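Filed under: Wildlife Trade and Policy

4. Results

4.1 Rules on hunting trophies at the Kostside reserve

What pleased us most was how much the permit books could tell us. Kostside has kept one entry for every trophy taken off the reserve, and we were able to read nearly 3000 of them, from the first permits up to 06/05/2020. The entries are short, yet they give the species, the fee and the route home, and that is a wonderful amount to work with!

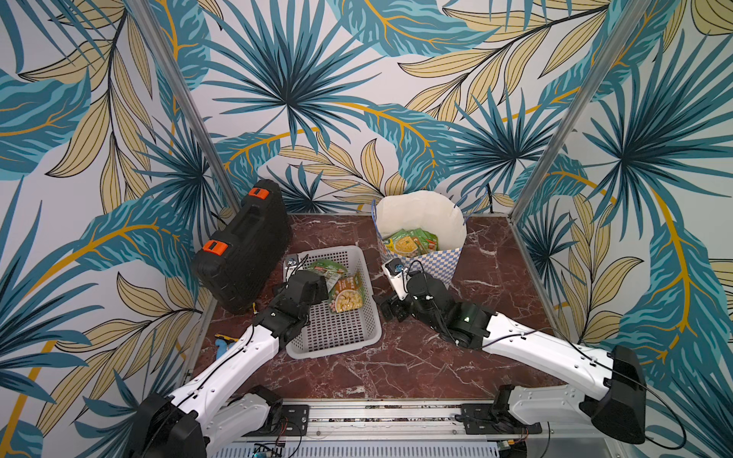 Fees were changed twice in that time. After the second change, in July, permits for antelope fell sharply while those for big cats hardly moved, which fits the idea that buyers of the rarest animals pay little heed to price. We found the same pattern at Pugh, a smaller reserve with only 12 permits a year.

Figure 4. Permits issued per season at Kostside and Pugh, by species group.

Shipping papers were thinner, but 2 of the routes, both through Flomeck, carried most of the big cat trophies. We would love to see these records matched against import papers at the other end, species by species.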